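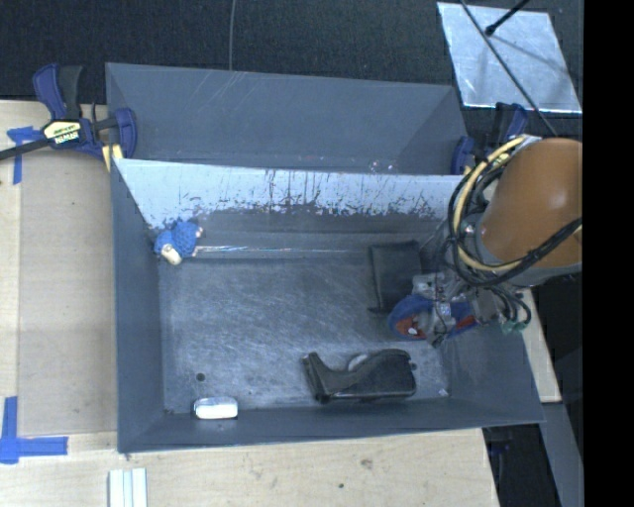 Round-by-round scoring records for amateur and small-hall professional boxing, with one row per judge per round. Version 2, last rebuilt 6 June 2021.

## Contents

| File | Rows | Notes |
|---|---|---|
| `bouts.csv` | 1023 | one row per bout |
| `rounds.csv` | varies by release | one row per judge per round |
| `venues.csv` | 53 | one row per hall |
| `changes.txt` | n/a | corrections, newest first |

All files are UTF-8, comma separated, with a header row. Empty fields mean the value was not on the score sheet. They do not mean zero.

## Sources

Score sheets come from three promoters' archives: Skeltow, Denddale and Katum. Skeltow and Denddale sheets were typed from paper. Katum sheets were already in a spreadsheet and were converted by script. Where a paper sheet and a printed result disagree, the sheet is kept and `result_conflict` is set to 1.

Sheets from the Koyama series use a different layout and list the blue corner first. The import script swaps them. Bouts imported before version 2 were not swapped correctly; if you have an older copy, replace it.

## Fields in `rounds.csv`

- `bout_id`: joins to `bouts.csv`
- `judge_code`: a letter and a number, stable within a promoter only. The same code under two promoters is not the same judge.
- `round`: starts at 1
- `red`, `blue`: points awarded, after deductions
- `deduct_red`, `deduct_blue`: points taken by the referee
- `kd_red`, `kd_blue`: times the boxer in that corner was knocked down
- `legible`: 0 if a typist had to guess a figure

Points are on the ten-point must system. Bouts scored any other way were left out.

## Fields in `bouts.csv`

`weight_lb` is the weight at the official weigh-in, red corner then blue corner, separated by a slash. Catchweight bouts have `class` set to `CW`. `method` takes one of `UD`, `MD`, `SD`, `TD`, `TKO`, `KO`, `RTD`, `DQ`, `NC` or `D`. `D` covers every kind of draw.

Boxers are given as numeric codes. The key is not distributed.

## Known problems

1. Denddale sheets for May are missing the third judge. The column exists but is blank.
2. Stoppages in the middle of a round are scored by some judges and left blank by others. Do not fill these in from the other cards.
3. Deductions on Skeltow paper sheets were sometimes written beside the total and not the round. These are entered against the last round, with `legible` set to 0.
4. Of the 53 venues, 2 share a name. Use `venue_id`.

## Checks

Run `check.py` from the top folder. It confirms that every `bout_id` resolves, that no round is scored above 10, and that the cards add up to the stated totals. It stops after 50 errors. Warnings go to `warnings.txt` and do not stop the build.

## Use

Free for research and teaching. Not suitable for rating individual judges, given the way codes are assigned. Cite the version number. Corrections should include the `bout_id`, the round and a scan of the sheet.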